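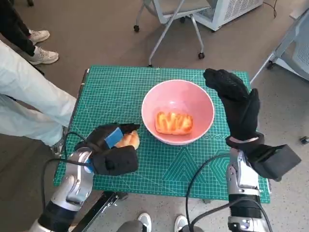

*Photo: Surkedthorpe bread table group*

**Minutes, bread table meeting**
Surkedthorpe, February 26, 2018

**1. Last minutes**
The December minutes were read and approved with no changes.

**2. Table and mat**
The small table stays where it is. The green cutting mat will stay on as the top. One member asked for a cloth instead. It was agreed that the grid is handy for setting things down in the same spot, and the matter was dropped. The mat is to be wiped before and after each use.

**3. Bowl**
The pink bowl is to be kept for bread and buns only. A second bowl of the same size was proposed. Kundo has quoted 70 for one, with delivery in 6 days. Approved. 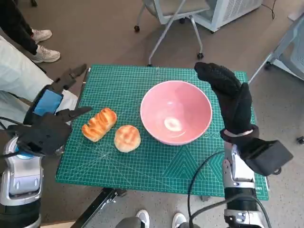 *Pastry, round bun and the pink bowl on the mat.*

**4. Bread order**
Magnusson will go on supplying the long glossy pastries and the round buns. The question of a second baker was raised again. Rultness has sent a price list, but it covers large orders only. No action for now.

Items are to be set out on the mat first and put in the bowl one at a time. Two members would like the long pastry to go in before the bun. Left open.

**5. Money**
The balance is 700. Spending of up to 70 on the bowl was noted under item 3. The Magnusson bill for December has been paid.

**6. Other business**
Crumbs on the carpet under the table were mentioned. A hand brush will be bought and hung by the door.

Next meeting: same room, date to be sent by email.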